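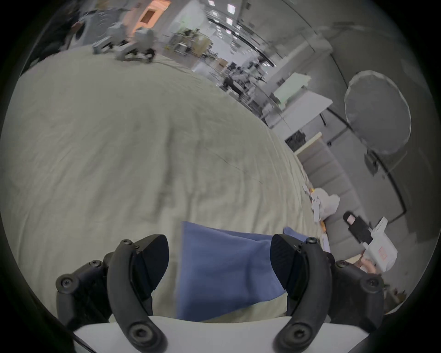
The Arroyo project measures how fastener choice affects the time and cost of taking household goods apart for repair. This report covers work under the second funding period and is addressed to the Pramport fund. Work in October has been confined to mechanical fasteners - adhesives are handled in a separate work item. The hex-socket screws in the photo, four to each black finger with the heads left exposed, belong to our Class A, where a head can be located without lifting a cover. Class B heads sit under a cap or label. Class C covers joints with no removable fastener at all, such as heat-staked bosses and blind rivets.

Search reports Go

Work item 1: Survey of returned goods

The survey set now stands at 638 items, received through the Barkico returns depot. Each item is logged by product group, fastener class, drive type and head condition. Small kitchen appliances and flat-pack furniture make up most of the set. Lamps are underrepresented and we have asked the depot to hold them back for us during the next period.

Mixed drive types within a single product remain the most common source of delay. A typical case is a fan heater with cross-recess screws on the rear shell, a security bit on the base plate and slotted terminals inside. Three tool changes are needed to reach one thermal fuse. Estíbaliz Palacios has revised the log sheet so that tool changes are recorded separately from removal time. The first version merged the two, and 27 entries had to be timed again.

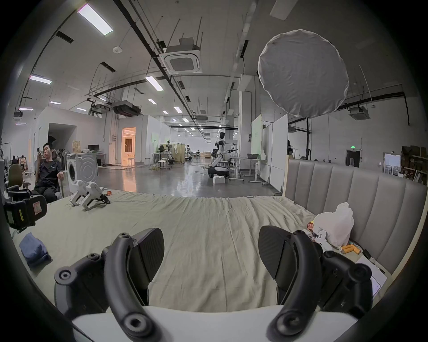

Radwa Ghoneim has completed the first draft of the coding guide for head condition. Grades run from unused to fully stripped. The boundary between the two middle grades is still disputed, mainly on painted heads, where paint in the recess reduces bit engagement even though the metal is sound. A separate paint flag has been added and the grade itself left alone.

Work item 2: Repeat removal tests

The bench tests use 200 screws seated in three substrates: particleboard, molded plastic bosses and brass inserts. Each screw is driven and removed until the head or the substrate fails. Particleboard fails first in most runs, generally by loss of thread in the board with the head still usable. The plastic bosses show more scatter than planned for. Part of this is traced to the torque driver, which drifted between calibrations and has been replaced. Results from the affected runs are kept in the data file but marked as excluded.

The brass insert runs are incomplete. Delivery of the remaining inserts is expected within the month.
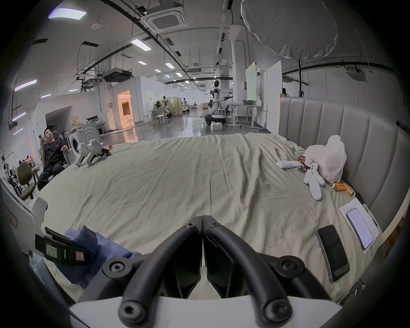 Linnea Lindholm
Project Lead, Fasteners and Disassembly, Garkomia
2026-10-07

Work item 3: Guidance for manufacturers

An outline of the guidance note has been circulated to the partner firms. It recommends one drive type per product where loads allow, and a printed mark beside any hidden fastener. Two firms objected to the printed mark on grounds of appearance. Montserrat Ortuño is preparing an alternative in which the mark is molded on the inside of the battery door.

Spending and requests

Spending is within budget on staff and below budget on travel. We request approval to move 8 percent of the travel line to materials, to cover the second torque driver and its calibration. No change to the end date is requested. Questions on the budget should go to Amirul Osman.

Share this report (8) Comments (0)

Contact | Copyright Garkomia | Back to top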